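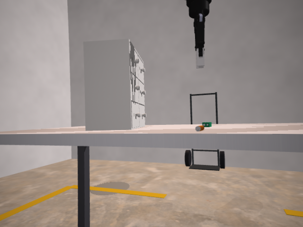

## Pandamier practice bench, with demonstration visit

Pandamier is a single-arm pick-and-place bench that lives entirely inside a computer. You get the arm, a two-finger gripper, a long table, a concrete floor that never needs sweeping and a handful of small things to pick up. You don't get a crate, a forklift bill or a conversation with your landlord about three-phase power.

We sell it to colleges, small workshops and anyone who would like to find out what their program does before it does it to something expensive. Most people come and see it first, and the rest of this page is mainly about that.

### What happens on a visit

Demonstrations are held upstairs at Flitstead, above the Tichý showroom. Use the side door. The front door is for people buying lathes, and they will try to sell you one.

We start at 10.30 with coffee and a short talk from Duván Huanca, who wrote the gripper controls and has promised to keep it under twenty minutes. He has promised this before. After that you sit down at a machine and drive the arm yourself, by hand controller or from a script, whichever makes you less nervous.

The morning task is a tidy-up: get the small objects off the tabletop without knocking anything over. It sounds like something you'd give a child, and visitors tend to say so up to the point where they have to choose which way round the fingers should go. Most first attempts close on air. A few close on the table, and the software logs that with what I think is unnecessary enthusiasm.

You can switch between a view from the side of the table and one from up by the gripper. The side view is good for judging height and poor for nearly everything else. From the gripper you can see what you're reaching for, along with a good deal of your own fingers.

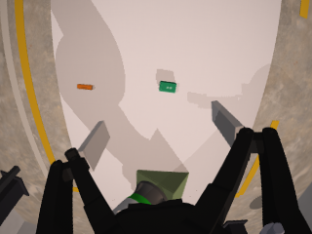 *Gripper view, fingers wide open, with the orange and green blocks still out of reach.*

Shadows are worth a word, as they catch people out. They move when the arm moves, and if your program finds objects by colour it may have opinions about an orange block in the shade that it didn't have a minute earlier. You can alter the lighting from the side panel. We suggest leaving it alone until lunch.

After lunch (sandwiches, adequate) there is an hour for your own scripts. Bring them on a stick or email them beforehand. Mohit Mishra looks after this part and will read your code over your shoulder, in silence, which some visitors find harder than the gripper.

### What's in the licence

| Item | Standard | College |
|---|---|---|
| Arm and two-finger gripper | Yes | Yes |
| Table, cabinet and room | Yes | Yes |
| Small object library | 300 objects | 2000 objects |
| Side and gripper views | Yes | Yes |
| Run log and replay | Yes | Yes |
| Cevitz model import | Extra | Included |
| Demonstration visit | Two places | Eight places |

The college library is larger because colleges asked for it. One of them has since asked for a way of hiding most of it, and there's now a filter.

Cevitz import lets you bring in your own parts. Very fine threads are simplified on the way in. If your work depends on the thread, talk to us before you buy and we'll tell you whether it's going to be a problem.

### How much use has it had?

The copy at Flitstead had logged 1773 visitor attempts by the end of June. The replays are all kept and we don't show anyone's to anyone else, though Duván is allowed to show his own and has a favourite.

### Before you book

- Visits are free. The fee for a no-show is £400 for a college group and nothing for anyone else, and there is history behind that.
- You don't need to have used a robot arm. A bit of Python helps in the afternoon.
- Your computer needs a separate graphics card for the licence copy. For the visit you use ours.
- There is a lift. It is slow and stops at the lathes.
- Parking is behind the building, not in front of the roller door, however empty it looks.

To book, use the form and put "bench visit" in the subject box, with the number of people and whether they'll be bringing scripts. Mohit answers these in the morning, usually before 9.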